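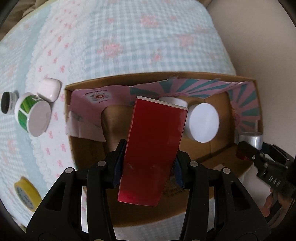

4.2 Packing on the bed

I went into this part of the study thinking I'd be writing about boxes. I had a whole coding sheet for boxes (size, tape, whether the flaps were folded in or left sticking up) and I was pretty proud of it. Then I sat down with the diaries from our 32 households in Corham and Trurach, and what people kept writing about was the bed. They packed on the bed. They sorted on the bed, lost things on the bed, and at some point in the evening had to move everything off the bed so they could get into it.

The literature on moving house has a lot to say about kitchens. Kitchens are hard, I agree, and Section 5 is all kitchens. But the bedroom box is a different animal. Kitchen things mostly come in families, and you know a plate goes with the other plates. Bedroom things don't. Across the 83 boxes in this part of the study we logged 1044 items, and the bedroom boxes gave us far more trouble than any others when it came to naming what was in them. Harpreet Nguyen and I coded them separately and then compared, and our first round of agreement was poor enough that we threw out the category list and started over. The old list had "toiletries," "papers," "electronics" and "other," and you can guess which one was winning.

What worked better was coding by shape and by how a thing was placed. We ended up with upright, flat, on its side, tucked and draped. Figure 4 has a nice spread of these in one box: a tall red box standing up with a bit of a lean to it, a white cylindrical container on its side next to it, and crumpled white and pink paper draped over the edge on the left. There's a small silver metal cylinder in there too, near the right end, and that one cost us a good ten minutes. I wanted "tucked." Harpreet wanted "on its own," which wasn't even a code at the time, and she ended up getting her way - it's in the codebook now as "solo," for small things that aren't leaning on or filling in around anything else.

Tall things were the ones people had the strongest feelings about. Catrin Kneath, who packed up a one-bedroom apartment over a couple of weeks in June, told me she always starts with "the tall one," by which she means whatever is tallest out of the stuff in reach, and then builds down from there. Her reasoning was that if the tall one doesn't fit, you need a different box, and you'd better find that out early. Other people did the exact opposite and saved the tall things for last, pushing them down into whatever gap was left. I tried to work out whether one group ended up with better-packed boxes and I can't say they did. The tall-first people did seem happier while they were doing it, judging by the diaries, though I wouldn't hang a theory on that.

Round things are their own headache. A container with a flat lid will stand up fine on a desk, but put it in a cardboard box that somebody is going to carry down the stairs and people start having doubts. Most of our diary keepers laid cylinders down. Wyn Prosser was the big exception. He stood every last one of them upright and then wedged socks between them, and wrote in his diary (in capitals) that anything with a lid should be kept lid up. We had a few shampoo stories from other households that suggest he has a point.

Now, liners. I hadn't planned to code these at all, and I'm so glad Beca Rosser talked me into it! A lot of the boxes in our sample had already had a life as something else, mostly deliveries, and they came with their old insides still in place. In Figure 4 the back wall is lined with printed paper in pink and teal, with stripes spreading out in a sunburst on the right-hand side. Plenty of people kept paper like this when they found it in a box. When I asked why, I mostly got a shrug, or "it was already in there." A couple of people said it felt wrong to put nice things straight onto bare cardboard. One household saved the loose sheets from every delivery for months and used them between picture frames, and they were very pleased with themselves, as they should be.

Beca's suggestion was that a pretty liner changes what people are willing to put in the box. Her idea is that a plain brown box gets treated as freight and a lined one gets treated more like a drawer, so it ends up with smaller and more personal things in it. I like this idea a lot. I also have to admit that our numbers for it are thin. Only 14 of the boxes had a printed liner left in, and several of those came from the same household, so I'm going to leave it as something for a bigger study to chase.

The last thing I want to talk about in this section is what we called the waiting pile. Nearly every bed had one. It's the little group of things sitting on the covers outside the box, close enough to be part of the job and not in it. In Figure 4 it's the cluster on the left, on the patterned bedspread, with a white earbud charging case among the small objects there. Waiting piles were small things almost without exception, and they were often things people use every day - chargers, glasses, keys, lip balm, the pills you take with breakfast. You can't pack those early. You also don't want them to wander off, so they get parked where you can see them.

I asked about the waiting pile in the follow-up interviews and people lit up. It was by far the easiest topic to get them going on. Catrin Gape said hers traveled with her from room to room, getting bigger, until it needed a box of its own, and then she had a box she couldn't close. Someone else called it "the stuff I'm still living with," and I've borrowed that phrase for the interview guide. We saw waiting piles grow and shrink across the diary entries for a single evening, and there wasn't a steady march toward the box. Things went in, came back out, and sat on the covers again.

For coding, we counted an item as waiting if it was on the same surface as the box and outside of it, and if the diary didn't say it was staying behind. This isn't perfect. Some of what we logged as waiting probably just lived on the bed. Where the diary gave us nothing to go on, we marked the item "unclear" and left it out of the totals in Table 6. Living rooms, where the pile tends to form on the floor and the sofa at the same time, needed a slightly looser version of the rule, and I go through that one in 4.3.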